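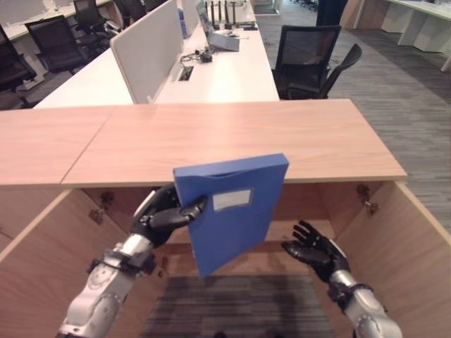
Paltenine Readers' Fund
Progress report, second period
Prepared by Lụa Âu, 28/05/2020

You asked for a plain account of how the translated fiction list is going. My view is that it is going slowly, and that the targets we set in November were too cheerful.

Manuscripts. We promised 6 novels this year. Three are with the copy editor. One more, Nalia, is in a draft I would not show anyone yet. The other two exist as sample chapters and a lot of friendly emails, and I have stopped counting those as progress.

Nalia is the book the fund liked best, so a word on it. It is a family story told by a grandmother who may be lying about which of her sons drowned. The original gets away with this by never naming the speaker's listener. English wants to know who "you" is by the second page. The translator has tried five openings. The latest is the best of them, but I still think the middle third drags, and no amount of polishing will fix what the author left slack. We have asked for cuts. The author's agent says she is considering it.

Readers. The trial reading groups in Dewan gave us 13 written responses to the first title. Most were kind. I don't put much weight on that -- people who are handed a free novel tend to be kind about it. The two unkind ones were more use. Both said the ending came out of nowhere, and on rereading I agree.

Sales. Flalari has taken over 300 copies of the first title for its shops. These are on sale or return, so please don't read the figure as income. I will report it as income when the money arrives.

Money. Spending is under budget, which sounds better than it is. We haven't paid for work that hasn't been done.

What I would ask of the fund is to reduce the year's target to four novels and let us move the unspent editing money to Nalia. I would sooner publish four books we can defend than fill out the catalogue. If the fund prefers to hold us to the original number, I'd want that in writing, along with a later deadline.

Draft chapters of Nalia are available on request. The opening may change again.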